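Robotic sweeping is the gathering of loose matter on a flat surface by a robot manipulator, usually with a hand tool. It is counted among the chores machines cannot yet do reliably. 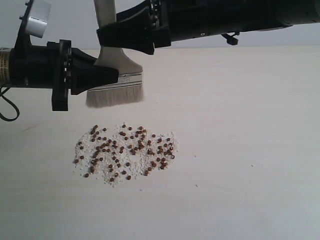
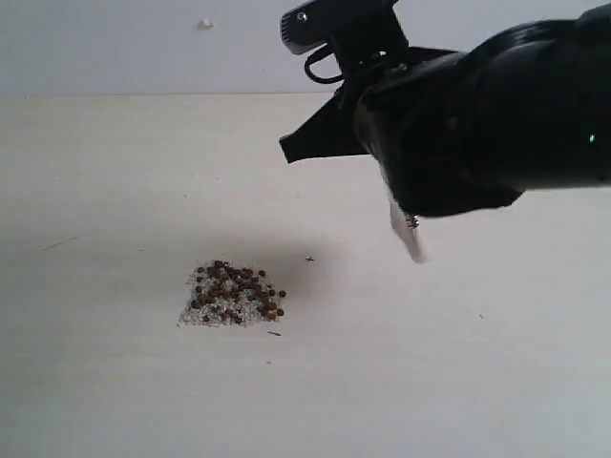
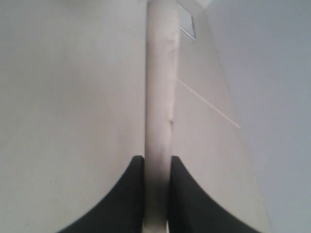 Black grippers at a tabletop sweeping task. First: a flat paintbrush held over a granular pile. Second: a gripper above a pile of small beads. Third: wrist view of two fingers and a pale cylindrical object.

The Partington test allows 107 seconds per pile. In the Cerngate trials, 600 attempts were scored on a scale of 5. Fine grains left at the margins were the most common fault.

See also: Hedirstead protocol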